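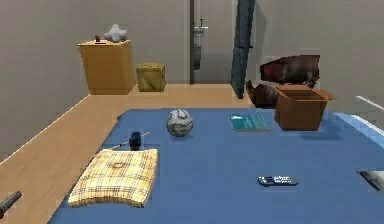

Clearing a table with a home robot arm: what to do when it drops, drags or stalls

Posted 2022-02-07 in Workshop and Utility Room

We have used a Kasprzak tabletop arm with the Stokon tidy program for two winters, mostly to clear the big table at the end of the day. Most evenings it works. When it goes wrong it goes wrong in the same few ways, and most of them can be fixed at home without sending anything back.

The fault that got this page written was a dropped mallet. The arm picked it up by the end of the handle, swung toward the box, and the head pulled the handle around in the fingers until it let go. It landed on the floor and left a dent in a board. No one was standing there. After that we went through the whole routine again, and these are the notes.

Before you touch anything

Press the stop button, then switch off at the wall. The stop button alone holds the arm where it is, with the motors still live. On ours the arm sinks slowly once the power is off, so put a hand under the wrist before you reach for the switch. Wait 2 minutes before unplugging the gripper cable.

Don't pull an object out of closed fingers while the arm is powered. The grip program reads the pull as slipping and squeezes harder. This is how most pinched fingers happen. Switch off, then open the fingers with the release lever on the side.

Keep children and pets out of the room for the whole run, including the pauses. A stalled arm looks finished and may start up again.

Mallets, hammers and anything heavy at one end

The program picks the spot that is easiest to hold, and on a mallet lying on its side that is the thin handle. The weight is all at the other end. In the object settings, mark the tool as "heavy end" and move the grip point up close to the head. Lower the lift height to 4 inches and cut the travel speed by half.

Smooth metal handles slip more than wood. A wrap of cloth tape helps if you don't mind tape on your tools. Anything heavier than the arm's limit goes away by hand. So does anything with a blade. We used to let it move kitchen knives to a tray and we don't anymore.

Balls

A ball that rolls when touched will send the arm chasing it across the table. Ours once followed one to the table edge and stopped with a reach error, code 14 on the display. Clear the code, send the arm home, and set the approach to "from above" for round things. If the ball is wider than the fingers can open, take it off the job list. A slightly soft ball is easier for the fingers to hold than one pumped hard.

Cloths and towels

Flat cloth is the hardest thing on the table. The fingers close on nothing, or catch one layer and drag the rest behind, and the trailing part sweeps smaller things onto the floor. A folded towel is better than a spread one, but only if there is a raised fold to grab. Pinch up a small ridge in the middle before you start the run.

Checked and striped cloth gave us extra trouble. The camera took the lines for edges and tried to pick up a square of the pattern. Updating the Stokon software in May fixed most of this. If you are on an older version, do the cloth last so the rest is out of harm's way.

Thin books and booklets

Pressing down on a flat booklet makes the arm think it has hit the table, and it stops. Slide the booklet until one long side hangs past the table edge by a finger's width, and choose "edge pick." Check that the booklet is closed. A loose cover folds back on the way up and the whole thing comes down open.

Remotes and other slim things

These are easy to pick up and easy to break. Turn the grip force down to the lowest setting that still holds. We cracked a battery cover before we learned to do that. Take the batteries out of anything you plan to practice with.

The box

An open carton makes a cheap bin for the arm, but the flaps cause a good share of the stalls. The wrist catches a flap on the way down, the motor strains, and the run stops with the object hanging over the table. Fold the flaps all the way out and tape them to the sides, or cut them off. Put something flat and heavy in the bottom so the box can't be pushed off the far edge. Keep it well inside the arm's reach, too. At full stretch the arm is weak and shakes.

If it keeps dropping things

Wipe the finger pads with a damp cloth and let them dry. Dust is the usual cause. If the pads are shiny or cracked, replace both together. Urnow pads fit ours and grip better than the originals. Curmont pads are thicker, and you will need to reset the closed position after fitting them.

Check the table clamp. A clamp that has worked a quarter turn loose will put every pick off to one side.

Look at the light as well. Strong evening sun on a glossy tabletop confuses the camera, and pulling the blind was all we needed on several bad days.

If the arm jerks, smells hot or moves after you have pressed stop, unplug it and leave it unplugged until it has been looked at by a repair shop. Write down the code on the display first if you can read it from where you are standing.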